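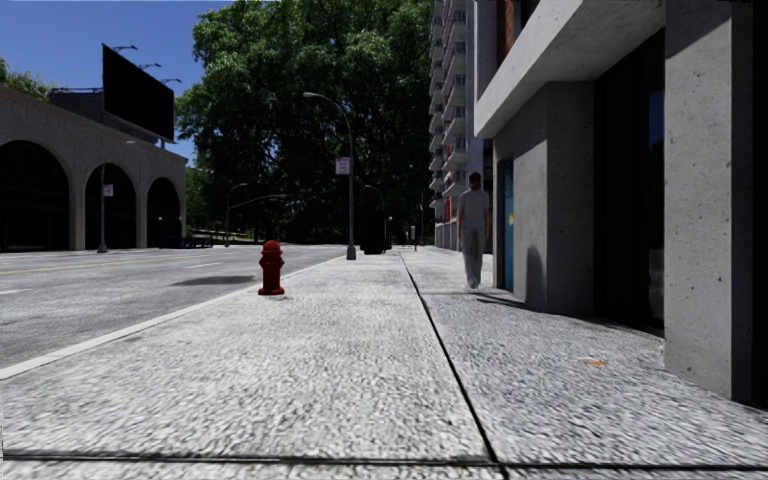
Katar goes for a walk

Hello again from the back bench! Katar, our little pavement robot, still has no front axle (the new bearings are on order, don't ask), so I've spent most of June letting its software wander round a simulated town on the workshop PC. Bohdan Dmytriv set it up one evening and I've been hooked ever since. It's the same driving code we'll put on the real thing, only nothing gets dented when I get a sign the wrong way round. Which I did. Twice.

The first job was simply going straight along a pavement. You'd think that was the easy bit, but there's a hydrant near the kerb, lamp posts, and somebody strolling along close to the building, and Katar has to pick a line between the lot of them. My first version gave everything a 300 mm berth, and on narrow stretches it just sat there sulking. I've brought that down to 260 and it's much happier. 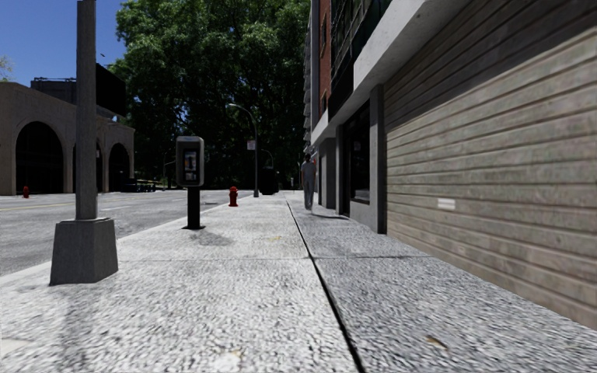 Thin things on fat feet were the next headache. A lamp post with a wide base, or a phone kiosk on a single post with a flat plate under it, is one size at wheel height and quite another at camera height, and I'd only been checking the one. Awuor Kashindye suggested I take the widest bit anywhere below the top of the robot and treat the whole object as that wide. It's crude but I like it, and it was only 11 lines to change.

The joints in the paving gave me grief as well. Those long dark lines look an awful lot like a kerb if your edge detector is as keen as mine, and out in the open, with no kerb nearby to compare them with, Katar kept wanting to follow one off into the distance. I've added a check on height, so a dark line with no step to it now gets ignored.

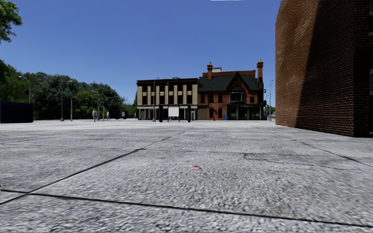
Next up: crossings

I've been putting this off, I admit. Painted bars, a man standing on them, and a long shadow lying across the lower ones.

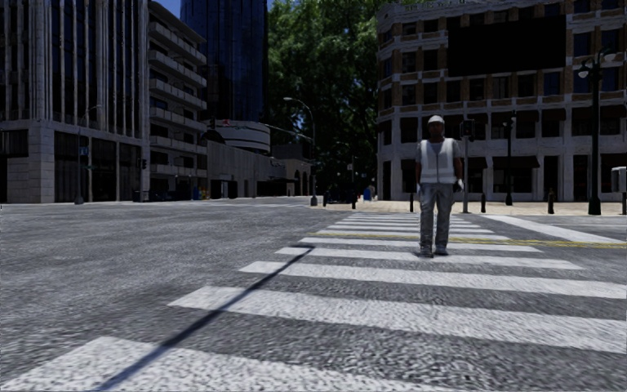
My plan is to make Katar stop dead for any person on the stripes and wait until they've cleared its path, even if they're just standing there facing it. Sharada Fernandes reckons we'll be waiting all day, and she may be right, but I'd sooner have a timid robot than a pushy one. Shadows I'm still stuck on. If you've ever got a camera to tell a pole's shadow from a pole, please come and find me, I'll put the kettle on!

The bearings should be here before the next issue, and then it's back to spanners. Rohani Chong has the chassis drawings if anyone fancies helping with the axle.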